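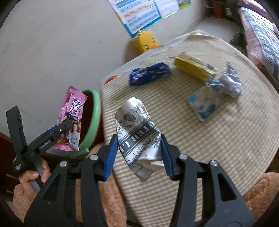

Fig. 2 - Paper wrapper with plant drawings, with other packaging on the checked cloth.

Section 2: Clearing the table and sorting the packaging

Now for the satisfying part! With the Waweru sorting caddy hung up and its two inner bags fitted, you're ready to clear your first table. Leave the cloth on; it gives you a soft surface to work on and you can shake it out afterwards.

1. Pick up the loose paper first. Wrappers, sleeves and crumpled bags go in the bag marked PAPER. Smooth them a little before you drop them in, and you'll be amazed how much more fits.

2. Check each wrapper for crumbs by tipping it over a plate.

3. Move on to shiny snack packets. Lay each one lengthwise, press out the air and put it in the bag marked MIXED.

4. Open the flaps at both ends of any thin card box, push it flat and slide it down the side of the PAPER bag.

Note: the PAPER bag holds up to 300 flattened wrappers. Albertina Quintela, who tested the caddy at our Gulirthorpe workshop, got 104 in before she even had to press down - a lovely result.

5. Keep drinks cartons until last. Stand them upright together at one end of the table, and make sure each is empty before going on.

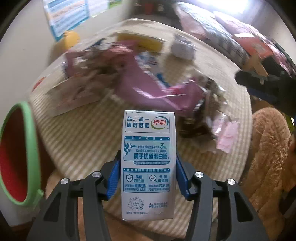
6. Read the panels on the carton before you flatten it. Some carry a sorting mark or a code you can scan, and it's well worth a look if you like knowing where your milk comes from!

7. Rinse with cold water, drain upside down, then fold in the top corners and press from the middle outwards.

Caution: never put a full or part-full carton in the caddy. The seams of the inner bags are not watertight.

8. Lift out both bags by their handles and wipe the caddy with a damp cloth. To fit fresh bags, go back to Section 1, step 3.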